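Housekeeping Practice, Unit 4: The Washbasin
Handout, C. Caldeira

Most cleaning manuals give the basin one line: spray, wipe, rinse. I doubt whoever wrote that line had looked at one under a strong light. White ceramic hides very little, and what it shows is mostly near the drain.
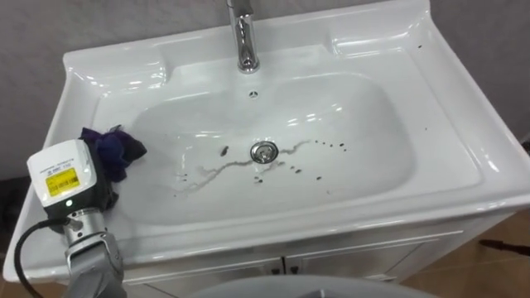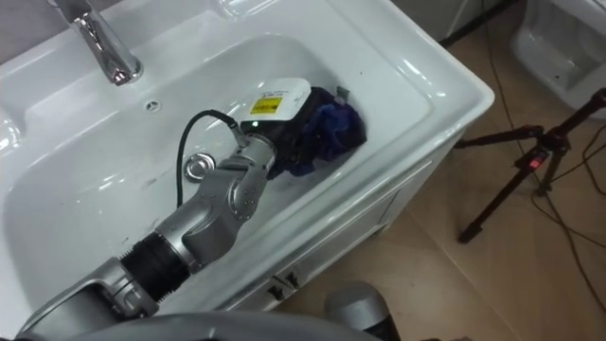

Before choosing a product, find out what the mark is. A gray streak may be residue, or it may be metal rubbed off on the glaze. Try plain water and a cloth first. The Nurnurska leaflet promises a spotless bowl in 80 seconds – I have yet to see it.

Order of work: rim, soap ledges, faucet, overflow, bowl, drain. Sutrisno Ismail teaches bowl first. We disagree, and you may try both.

Dilution for the Jergate cleaner is 100 ml to the bucket. Doubling it mainly gives you more to rinse. Skip abrasive pads, whatever the packet says about "gentle" ones.

For next time: clean one basin at home and write down what did not come off.

Related handouts
Unit 3: Mirrors and Glass
Unit 5: Floor Drains
Altport Reading List, August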